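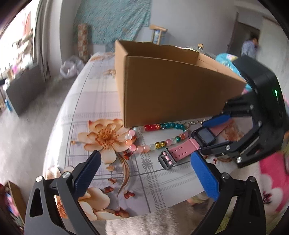
Henryk Wróbel says the sticky patches are the clay's fault and that I should stop blaming the pigment. He read my last entry over lunch and left a note in the margin that sulfur in the modeling clay will kill a platinum cure every time, sealed or unsealed, and had I even checked the wrapper?

Notebooks > Soft Materials > Casting > Silicone

Prev | Next | Contents | Search

3/12/18

Well, no, I hadn't checked the wrapper. I have now. It's the Morin gray and the wrapper says nothing about sulfur one way or the other, but it has that matchstick smell when you warm it in your hands, so I think Henryk gets this one. Annoying, since I'd already written half a page about the pink.

In my defense, the pink did look guilty! All the tacky spots on batch 12 were in the pink pour and the clear one came out fine. What I'd forgotten is that the clear one went into the old plastic mold and only the pink touched clay. So I changed two things at once and then drew an arrow to the one I already didn't like. Classic.

Today's job was to pull them apart. Same silicone for everything (Restach, the soft one, from the can opened last week), same cups, same sticks, nitrile gloves the whole way through. I found the latex box back on the shelf next to the scale, by the way. Please can whoever is putting it there put it somewhere else. Latex will do the same thing to a cure as the clay does and I'd rather not chase that one too.

Pours:

Clear, plastic mold. Control. 215 g mixed.
Pink, plastic mold. Etel paste, same drop size as last time, stirred in with part A before part B went anywhere near it. 215 g again.
Clear, on a slab of the Morin clay, bare.
Pink, on the same slab, far end, with a little clay wall between.
Clear, on the slab but over shellac, two coats, second coat dry to the touch before pouring.

The clay ones were smaller, 109 g each, because that's what would sit inside the walls without slopping over.

Mixing went OK. I'm still getting streaks of unmixed stuff off the sides of the cup so I did the thing of scraping it all into a second clean cup and stirring again, and it does help, the pour looked much more even. Pot life felt shorter than it did in the winter. The room is warmer, somebody has turned the radiator up, and by the time I got to the last pour it was already pulling strings off the stick. If I do this many at once again I'm going to put part B in the fridge beforehand. Or do fewer, which would be the grown-up answer.

No vacuum pot. The gasket on the lid is still torn (I wrote this in the last entry, and the one before it). I poured from high up in a thin stream into one corner and let it creep across, and popped what I could with a pin. There are still bubbles along the bottom edge of the control but they don't matter for this.

Looked at them after lunch and again before I locked up:

Control is perfect. Peels out clean, no smell, snaps back.

Pink in plastic is also perfect. Sorry, pink. I take it all back. It's a nice even color too, a bit chalkier than it looks in the jar, and if anything it feels slightly firmer than the clear, but I only have my thumb to go on because the durometer is out on loan to Tomeo.

Clear on bare clay is a disaster. Top surface cured, so from above it fools you, then you lift it and the underside is snot. It stretches, it comes off on the glove, it won't rub off the bench with anything. Pink on bare clay is the same mess, no better, no worse.

The shellac one is the interesting one. Mostly good! There's one soft spot down in the corner, and I think that's where my brush skipped, because the clay looks duller there than everywhere else. So either the shellac works when you actually cover the clay, or it only slows things down and I got lucky. Henryk's margin note says sealed or unsealed, so he'd bet on the second. I'd like to leave the piece overnight and see if the good areas go tacky from underneath.

What I want out of all this is still the same thing: a thin flat strap with clean round holes, soft enough to bend around a wrist and not tear at the holes. The tearing is a separate headache. Punching after cure leaves tiny nicks and the tear always starts at a nick, so I'd sooner cast the holes in with pins. Pins need a stiffer master, and the clay was only ever a quick way to get one. If the clay goes, I think it's back to machined acrylic, and then I get to argue about time on the mill.

To do:
- order sulfur-free clay, the oil-based kind, and smell it first this time
- check the shellac piece in the morning, underside and corner
- one more pour with 2 coats of the clear acrylic spray in place of shellac
- get the durometer back from Tomeo, ask nicely
- GASKET
- clean the bench where the bare clay pour leaked. Solvent did nothing. Maybe a razor blade?

Henryk, if you're reading this, write bigger, I couldn't make out the last line of your note. Something about talc?

Recent entries
Batch 12, tacky again
Streaks in the cup and what to do about them
Restach soft vs. Restach medium
Torn lid gasket
Punching holes in cured sheet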